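2. Planning your order

Work through this section before you ask Clinska for a quotation. The figures you settle on here are carried over to the order form in section 3.

2.1 Choose the first task. Pick one object your site will handle often. Soft goods such as hats need more recorded attempts than rigid parts, so allow more operator hours.

2.2 Count the hand-held grippers. Each operator needs two, one per hand. Add one spare pair for every three operators.

2.3 Measure the table and the floor behind it. Power supplies, computers and cabling take up more room than most buyers expect.
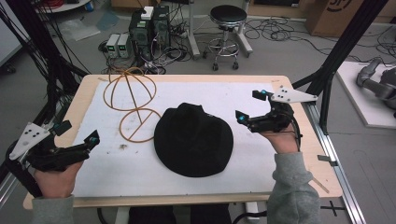
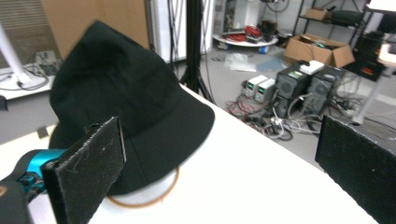 Hand-held grippers at work with a black hat.

2.4 List the consumables. Finger pads are a running cost and should sit in the yearly budget — do not put them under the purchase price. Pads are sold in packs of 2.

2.5 Budget for storage. The starter licence covers 1,024 recordings. Further blocks are charged separately and can be added at any time.

Note: Robot arms are quoted on their own line. A site that only intends to record may leave this line blank and order arms later.

Caution: Do not run the power supplies and the computers from one extension lead. Include the cost of an electrician if the room has too few sockets.

2.6 Send the completed list to Analyn Buenaventura at the Pliscombe office. Quotations ordered in July are held for 3 months.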